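Nustley Compact Toilet, Review After 4 Months

I bought the Nustley for the smaller of our 2 bathrooms, to replace an old toilet that had started to leak at the base. I paid $684 at Cordero, with delivery. The Jimon model I also looked at was close to $1000, and I couldn't see what the extra money was for.

Getting it in was simple enough. The bolts lined up with the old ones and the instructions are decent, apart from a page on the water line that was clearly written for a different model. Have a second person there to help you set it down.

The glaze is the best part. It's a smooth, glossy white and most things wipe off with a damp cloth. I do the rim with an old toothbrush, mostly at the back where the small round caps are. A sponge is too thick to get the dirt out from the edge of them.

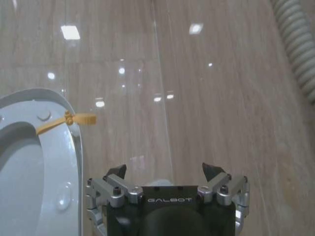
Cleaning around the seat

The seat doesn't come off with a button like the one on our Weltthorpe upstairs. You have to undo it from underneath, and it takes a few minutes. I only do that once a month. In between I go around the edges with the toothbrush and some dish soap, then rinse.

Flush and noise

One flush is usually enough. The tank refills slowly, and you can hear it from the hall at night. Turning the valve down a little made it quieter but slower still.

The seat closes softly and hasn't worked loose so far. I'd buy the toilet again at this price, but I would order a different seat with it.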